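Skirel 16 — batch file renamer for Windows and Mac
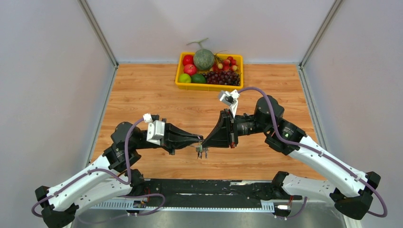 Taras Kushnir wrote to me in February to say that he'd tried four renamers before mine, and that every one of them wanted him to learn a little programming language just to put a date in front of a file name. Could Skirel please not do that? It doesn't, Taras! You pick the pieces you want from a menu (date, counter, folder name, original name, your own text), drag them into order, and the list on the right shows you every new name before anything gets touched.

I'm Bogdan and I write Skirel by myself, evenings mostly. It started as a tool for my own scanned receipts, which all came off the scanner called Scan_0001 and so on, and it kept growing because people kept sending me their messes. I love getting those, by the way — keep them coming.

New in version 16

The counter can now restart in each subfolder. This was the most requested thing on my list by a mile, and I'm sorry it took so long.

Undo survives a restart. Skirel keeps your last 22 jobs in a small log file, so you can close the program, go to lunch, come back and put everything the way it was (as long as the files haven't been moved in the meantime).

Accented letters are handled properly when you move a folder from Mac to Windows. Safta Pană sent me a folder of choir scores that broke the old version in three different ways, and it goes through clean now.

Presets saved in Flatlow can be imported. Choose File, then Import Presets, and point it at your Flatlow folder. Wutik presets are half working: text and dates come across fine, conditions don't yet.

What you need

Windows 10 or later, or macOS 12 or later. The installer is 16 MB. No account, and it never goes online unless you click Check for Updates.

Free and paid

The free version does everything the paid one does, with a limit of 294 files per job. That's an odd number, I know — it was the size of my receipts folder the day I added the limit, and I never changed it. A license costs $22, covers all the computers in your home, and includes every update to version 16. If you own version 15, your old key still works, so just install over the top.

Known problem: on network drives the preview gets slow once you go past 800 files. Turn off Live Preview in Settings and press F5 when you want to refresh the list. I'm working on it.

Download for Windows
Download for Mac
Buy a license
Older versions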